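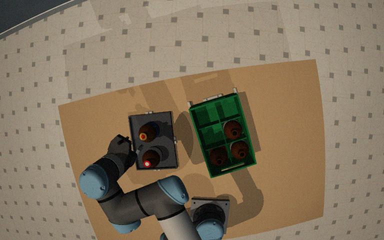
What is a cabochon floor?

A cabochon floor is a tiled floor in which large pale tiles, usually with their corners clipped, are set around small square insets of a darker color. The small squares fall at regular intervals where the corners of the large tiles meet.

Cabochon floors are also sold as octagon-and-dot, clipped-corner or inset floors. The terms overlap, and shops do not use them consistently. In the strict sense, octagon-and-dot refers to large tiles clipped at all four corners, while a cabochon floor may use tiles clipped at only one or two. The word cabochon comes from French and was first used for a rounded, polished gemstone. In flooring the inset is nearly always flat.

Pattern and layout

The basic unit is one large tile and one inset. When every large tile is clipped at all four corners, four clipped corners come together to leave a square gap, and the inset fills it. The gap sits at an angle of 45 degrees to the sides of the large tiles. If the large tiles are laid parallel to the walls, the insets appear as diamonds. If the whole pattern is turned on the diagonal, the insets sit square to the walls and the large tiles appear turned.

Pinwheel layouts use uncut square tiles in two sizes. Each large tile is shifted by the width of the small one, so the small tiles lie straight and the long joints are broken. This arrangement is sometimes called hopscotch. It needs no clipping, and many installers find it easier to lay than a true octagon pattern, though it takes more care at the edges of the room.

The proportion between the two sizes has a strong effect on the look of the floor. Small insets read as dots from standing height. Larger ones compete with the main tile and give an effect closer to a checkerboard.

Materials

Limestone with slate or dark marble insets is the traditional combination in large houses and public halls. Ceramic and porcelain versions cost less and are easier to keep clean. Cement tile is also used, mostly in kitchens and entryways. Sheet vinyl printed with the pattern has been sold for many years and remains common in rental housing, where a single sheet can cover a small room without a seam.

Manufactured tile is supplied either loose or mounted on mesh. Mesh-mounted sheets are made mainly with smaller tiles and are suited to bathrooms. The Arkum series, for example, is sold in mesh sheets with the insets already in place, while the Godenov series comes as separate pieces, with 21 large tiles and 23 insets to a carton, the extra insets allowing for breakage.

Installation

Layout normally starts from two chalk lines crossed at the center of the room. A dry run without adhesive shows where the cuts will fall at the walls. Many installers adjust the starting point so that no row of insets is cut in half along the most visible wall — usually the one facing the door.

The subfloor has to be flat. Small insets are less forgiving than large tiles, and a high corner is easily felt underfoot. Insets are set after the surrounding tiles or together with them, depending on the habit of the installer. Thickness should be checked before work begins, particularly when the two sizes come from different makers.

Grout is generally matched to the large tile. A dark grout outlines every piece and makes the floor look busier; a pale grout lets the insets stand out by themselves.

Care

Glazed ceramic and porcelain need only sweeping and damp mopping. Limestone, marble and cement tile are normally sealed and should not be cleaned with vinegar or other acids, which etch the surface. A cracked inset can be replaced by cutting out the grout around it and lifting the pieces with a narrow chisel.

See also

Checkerboard floor
Encaustic tile
Hopscotch pattern
Terrazzo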